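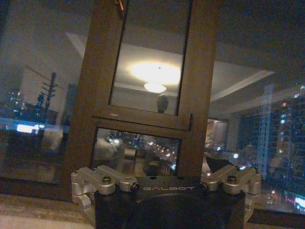
3 min read

Give me the sixth man

I have watched a lot of basketball in small gyms, and the player I look for first is almost never in the starting five. I look down the bench for whoever is bouncing a knee, towel around the neck, eyes stuck to the ball. I love that player! If I ran a club I would build the whole thing around one.

Take Victor Mbwambo at Lutlow. Last season he started two games, both when somebody else was hurt, and by his own account he hated it. "I like to see what the game is before I go in it," he told me in the hallway after the Notcombe game, still eating an orange. He scored nine that night, a line you'd skip right past in the box score. But Lutlow were flat when he checked in (the guards were walking the ball up, the center had two quick fouls) and within three possessions everybody was running. He tipped a pass, dove for it, got up, and yelled at the Notcombe bench for no reason I could make out. The whole gym woke up.

The league's awards ballot has a spot for best player, best defender, best rookie and best coach, and then two full teams of five. There is no line on it for the bench. I think that's a real shame, and I think it would be the easiest thing in the world to fix before the new season opens in October.

The argument I hear against it is that a sixth man award rewards somebody for not being good enough to start. Come on. Chiyo Aoki coached Suler to the final with a starting five that could barely shoot, and she held her best scorer back every single night on purpose. Her thinking was that the other team's starters would be tired by then and their backups would be cold, and she wanted her hottest hand out there for exactly that stretch. Suler's reserves scored 214 points in the playoffs. Tell me those kids weren't good enough!

And it's hard work, coming in cold. A starter gets the warmup, the introductions, the tip, a few trips to miss a shot and shake it off. The sixth man gets a tap on the shoulder and somebody else's mess. You have to know both forwards' spots and probably the off guard's too, and you have to guard whoever is already hot. Kubíček's bench guard, the lefty, spent most of the second quarter of that 67-point game of theirs guarding people a head taller than he is, and he was grinning the entire time.

I'd keep the rules simple. Come off the bench in more games than you start, and you're eligible. Let the coaches vote, with no voting for your own players. Hand the thing out at center court on opening night, before the introductions, so that for once the bench player gets the first cheer.

Then sit him back down and let him bounce that knee until the coach calls his name. I'll be in the third row, behind the Lutlow bench, making far too much noise.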